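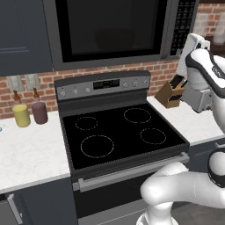

3rd October

Glaze notebook, picking up where I left off in July. The kiln is back from its rewiring, the shelves are scraped, and I finally got through the stack of test tiles that had been sitting in the blue crate making me feel guilty.

First the good stuff. The Gresside clay takes the new white beautifully! I was worried it would crawl like the last batch did (big bald patches on every rim, ugh), but I wiped the bisque with a damp sponge and let it sit overnight before dipping, and the coat went on smooth as you like. Two dips is too thick. One dip and a slow count to three, then straight out and don't fuss with the drips – they melt in by themselves and the fingernail test showed hardly a ridge.

The Adau ash glaze is a different story. It settles like concrete. I left the bucket for a week and had to go in with a paint scraper, then my hands, then the drill mixer, and I was still finding lumps when I sieved it. I've added a pinch of Epsom salts dissolved in warm water and we'll see whether it stays up. If anybody else uses that bucket, please stir right down to the bottom. What's floating on top is mostly water and clay and it fires to a sad beige. I know because I have a whole row of sad beige tiles.

On the clay that Tosh sent as a sample: lovely to throw, a bit short when you pull handles. I lost a couple at the bend. Wetter hands didn't help much but letting the lump sit under plastic for an hour did. It shrinks more than I'm used to, so the lids I made for the casserole jars are now lids for nothing in particular. Measure the lid and the gallery at the same time, from the same bag, same day. I have written this in this notebook before, I'm pretty sure.

Firing notes. I held for 90 minutes on the way up through the damp stage, much longer than the usual program, with the bungs out. No blowouts at all, even on the thick serving platter, which I'd half written off. Top shelf ran cooler than the bottom again. The cone on the bottom was flat on its face and the one on top had barely started to bow. Swapping the ash tiles to the lower shelf next time and moving the white up, it seems to like things a little gentler anyway.

Clemness tiles: still pinholing. I tried a slower cool and that made them matte and pinholed, so thanks for that. Next thing to try is a hotter bisque, then a thinner coat if that doesn't do it. I don't want to touch the recipe yet, I'd only lose track of what changed.

Little things before I forget. The gram scale drifts when the heater is on next to it, so weigh oxides at the far bench. We're low on wax resist and the jar that says wax resist is in fact old slip, I've relabeled it. Cobalt is in the tin with the red lid now. And the liner glaze bucket needs a new lid – the crack has gotten longer and there's a dry crust all along that side.

Next load: ash on Gresside, Clemness after hot bisque, plus mugs to fill the gaps.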